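Do You Need a Magnesium Drink to Sleep?

Posted 3/1/19 by Geeta Pant
Filed under: Things People Sell Me

My sister-in-law sent me a link to a canned drink called Zudmont. It is supposed to help you sleep. It has magnesium in it, and tart cherry, and something listed as "calm blend" that the label does not explain any further. A case costs more than my electric bill.

I have slept badly since my second kid was born, and he is in middle school now, so I am the person these companies are looking for. I have bought the pillow. I have bought the other pillow. I own a lamp that turns orange. So I'm not writing this from some high place where I never fall for anything.

Still, I had questions.

The study

The Zudmont website says the drink was "tested on 231 adults" and that most of them felt better rested. I clicked on the little number next to that sentence and it took me to a page with the same sentence on it. No paper, no names. I wrote to the company and asked what the other group drank, if there was another group. A very friendly person wrote back with a coupon code.

Felt better rested than what? If you ask me to drink something every night at nine and then write down how I slept, I am going to start going to bed at a normal hour. I would probably do as well with a glass of milk and a pencil. Maybe the drink does more than that. I'd like to see it next to the milk.

The reviews

There are 3241 reviews and I read far too many of them, mostly at two in the morning. A lot of people wrote theirs the day the case arrived. A man who goes by Jirkance gave five stars for fast shipping. One woman said she slept eight hours for the first time in years, and then mentioned further down that she had also quit her night job. Good for her, I mean that. I don't see how the can gets the credit.

The bad reviews weren't much more use. Several were about dents.

What I tried

I did buy a four-pack in the end, at Alhassan, the grocery near my work, where it was cheaper than online. I drank one a night, an hour before bed. It tastes like cherry cough drops that somebody left in seltzer. The first night I slept well. The second night I was up at one, and again at three, which may have had something to do with drinking a whole can of liquid at nine o'clock. The other two nights were the same as any night I've had in the past ten years.

Four nights proves nothing and I know it. I could have gotten four good ones and that wouldn't have proved anything either.

My husband said I should have had him pour it into a glass next to a glass of plain cherry seltzer and not tell me which was which. He's right, but he said it after the cans were gone.
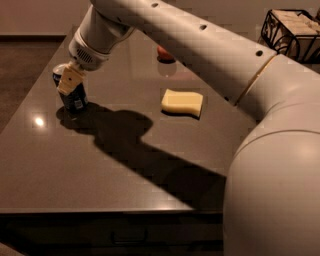 What my doctor said

I asked at my regular checkup. She was not excited. She said if I wanted to try magnesium she would rather I bring her the bottle so she could look at the dose and check it against my blood pressure pills. Then she asked how much coffee I drink and when I stop. I said four cups and "afternoon." She wrote that down and didn't say anything, and I felt the way you feel when the dentist asks about floss.

So now I stop at noon. I hate it. I'm sleeping a little better, I think, though I'm the one keeping score again, so take that for what it's worth. It could be the coffee. It could be that the heat finally got fixed in our bedroom.

Next up

My sister-in-law has moved on to a Goltitz blanket, which weighs as much as a small dog and comes in "fog." She says it changed her life. She said that about the lamp. I told her I'd borrow hers in April when she goes to Florida, and I'll write down what happens, with the coffee kept the same this time.

If you've tried Zudmont and have an opinion, leave a comment. Please don't send me coupon codes.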